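April 16, 2019

I have been washing the same set of cotton bed sheets in hard water for long enough to have opinions on it, and the opinions have now turned into measurements. The short version is that most of the greyness people blame on the detergent comes out of the tap.

Water here in the upper part of Rurkar arrives at 359 mg/l, expressed as calcium carbonate. Anything over 180 is normally called very hard. When we lived in Vurkton the figure on the report was 183, so we have moved from just inside the band to a long way up it, and the towels noticed before I did. They went stiff within a couple of months. I changed the rinse setting, then the spin speed, then the brand of powder, in that order, and none of those made any difference I could feel.

The chemistry is not difficult. Ordinary soap reacts with dissolved calcium and magnesium to make an insoluble scum, which stays in the cloth. Modern detergents use surfactants that tolerate calcium far better, but they still lose some of their strength to it, and the builders in the mix (zeolite, citrate, carbonate) are there to take the calcium out of the way first. If you under-dose, the builders run out and the surfactant works at a disadvantage. If you over-dose, the machine cannot rinse it all away, and the residue holds dirt at the next wash.

Powders generally carry more builder than liquids, as there is more room for it in the formula. Liquids dissolve better at 30 degrees and leave no grit in the drawer. Neither is the correct answer for every load. I use powder for sheets, towels and anything white, and liquid for dark cotton and the things I wash cold.

Dosing is where I went wrong for years. The cap on a liquid bottle has lines moulded inside it, and the lines are hard to see, so people fill to the top. The back label gives a table by soil level and water hardness. Read the table once, work out the amount for your own water, and mark the cap with a permanent pen. I did this last September and have not had to read a label since.
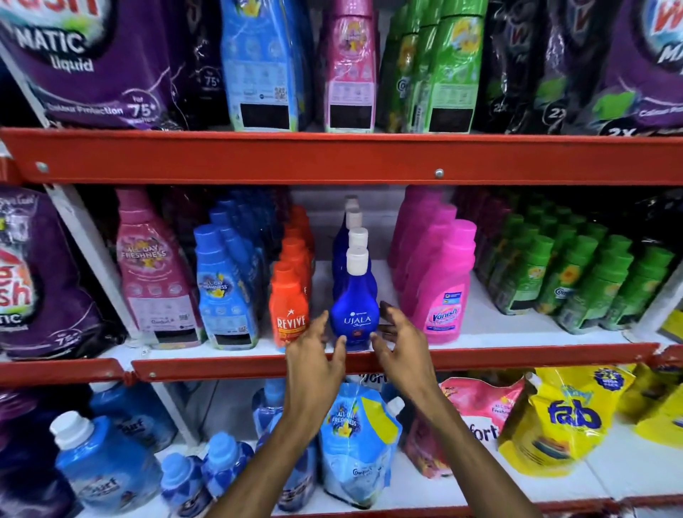 Fabric conditioner is a separate question and I have changed my mind on it. It does not soften water. It deposits a thin layer of cationic surfactant on the fibre, which reduces friction and static, and the cloth feels softer as a result. On towels the same layer reduces how quickly they take up water. I tested this in a crude way, by laying a square of each towel flat on a dish of water and timing how long it took to sink. The square from the towel washed with conditioner took longer every time. I still use conditioner on shirts, where absorbency is of no interest, at half the stated dose.

Cornel Bălan, who used to service machines for Mathur and now only does it for people he likes, looked at our heating element in the winter. It had a layer of scale on it the colour of weak tea. His advice was an empty hot wash with citric acid every couple of months and to leave the door open afterwards. He was not interested in descaling tablets. A kilo bag of citric acid costs less than a box of them and also does the kettle.

Maricica Iordache wrote after my last post to ask whether a whole-house softener would be cheaper in the long run. I did the sum for our flat. The Pirkora unit I was quoted for is 3000 installed, plus salt, and we are two people who run the machine a few times a week. The saving on detergent would not pay for it before the resin needed replacing. For a family of five with a combi boiler the sum is different, and I would count the boiler first and the washing second.

Current settings, for anyone who wants to copy them:

- Whites and towels: powder, very hard water dose, 60 degrees, extra rinse.
- Darks: liquid, marked cap, 30 degrees, inside out.
- Shirts: liquid, 40 degrees, half dose of conditioner.
- Empty run: 100 g citric acid in the drum, hottest cotton programme.

The sinking test needs repeating with new towels, as the ones I used were old and had different histories. I have bought 2 from the same batch and will wash one with conditioner and one without until the summer.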